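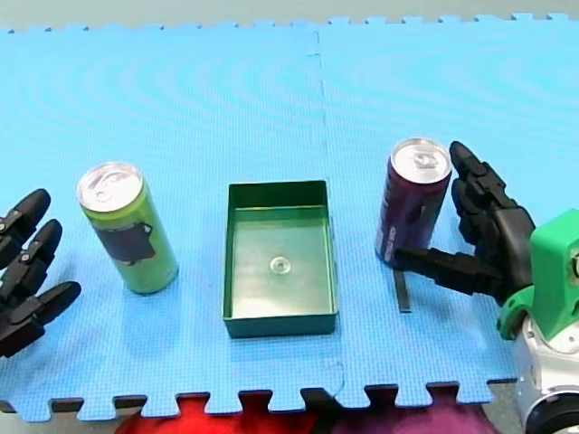 Two cans, one tray, two robot hands. The right one has hold of the purple can.

I have been told since I was a kid that a robot would be doing my chores by now, and last Sunday I unloaded the dishwasher by myself again. So when my friend Esther Ogola said I could come hang out for an afternoon at Inen, the small shop where she works on robot hands, I was in the car before she finished the sentence (okay, I found my shoes first).

My question for her was simple. Can it put the groceries away yet?

Her answer was "sort of, some of them, if you're patient." We talked mostly about cans, which sounds dull and really wasn't! A can seems like the easiest thing in the kitchen. It's the same shape every time and it doesn't squish like a peach. But a tall skinny one tips over if you bump it, and an empty one crumples if you squeeze like you mean it. You and I sort all that out without looking up from our phones. A robot hand has to be taught how hard to press and where each finger goes, and then it has to let go nicely at the other end, and Esther says letting go is the part that keeps her at work late.

She told me they did 241 tries at picking up and setting down drinks in June. I asked how many went well and she laughed and said "more than 100," and then changed the subject to lunch. I like her a lot.

Her coworker Dario Fiore is the grumpy one on this topic. He thinks we'll get robots stocking shelves in a warehouse long before we get one in a kitchen, because a warehouse will happily rearrange itself around a machine and my kitchen won't. My kitchen has a drawer that only opens if you lift it. He has a point.

I timed myself at home that night, putting away a full load of shopping, and it took me 440 seconds, including a stop to eat some cheese. I have no idea what a robot would do with the bag of loose onions, or the eggs. Esther said please don't ask about eggs.

So, chores. My guess is that the first thing I'd trust one with is clearing empties off the coffee table after people come over. Same few shapes, nothing precious, and I don't care if it takes 30 minutes while I'm in bed. I'd pay for that, within reason. Folding laundry I've given up on for both of us.

Esther says I can come back in the fall, and I'm bringing the onions.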